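The Case for Leaving the Cables Alone

Every few months somebody in my office passes around a picture of a perfect desk. One monitor, one keyboard, one plant, and no wires at all. The message is always the same. If your desk looks like this, your head will too.

I bought into it for years. I owned a cable tray from Grolum that screwed to the underside of the desk, a roll of hook-and-loop tape, a set of adhesive clips from Lerkent that fell off every summer, and a box with a lid for hiding the power strip. I spent most of one July afternoon on my back with a flashlight in my teeth, getting the cables flat. It looked great. Then I needed to move one plug, and it took 11 clips and most of an evening to get there.

My argument is simple. A desk where someone works on computers is a workbench, and a workbench should be judged by how fast you can get at things. We don't ask a mechanic to hide the wrenches. We do ask people with a PC tower and a switch and a spool of network cable to pretend that the whole business runs on air.

There is a difference between clutter and slack. Clutter is last week's mail, the dead pens, the coffee cup, the used tissue. It does nothing for you and it should go in the trash at the end of the day. Slack is the extra cable behind the monitor that lets you swing the arm to the side or pull the tower forward to reach the back of it. Slack is ugly and useful. Most advice on tidying treats the two as one problem, and so people end up with cables pulled tight as guitar strings and a heap of old tissues in the drawer.

My rule is that paper gets cleared daily and cable gets left until there is a reason to touch it. A loop of black cable hanging behind a screen bothers me for two days and then I stop seeing it. A coil of network cable sitting behind the keyboard is fine with me if it will be used this month.
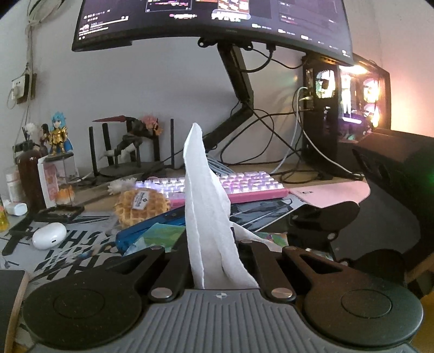 Dust is what this argument leaves out, according to one reader of an earlier version, who wrote that a hanging tangle collects it like a sweater, that no one ever vacuums behind a desk they can't see the back of, and that a tower with fans will pull in whatever is lying nearby.

I'll grant the dust. It is the best point on the other side, and I have opened a case and found a gray felt blanket where the filter used to be. But the cable tray didn't help me with that. The dust settled in the tray, where I couldn't see it, and I cleaned it less. Now I run a brush behind the monitor when I empty the wastebasket -- it takes a minute and nothing has to be unscrewed.

The one thing I would still spend money on is a monitor arm. Mine is a Wunderlich and it clamps to the back edge, and it gave me more usable desk than all the clips and trays put together. You can wipe right under the screen. Lighting inside the case is a matter of taste. I used to think it was silly, but with a glass panel and the lights on I notice the dust sooner, so I've come around.

As for the box with the lid, I gave it away. The power strip sits on the floor where I can reach the switch with my foot.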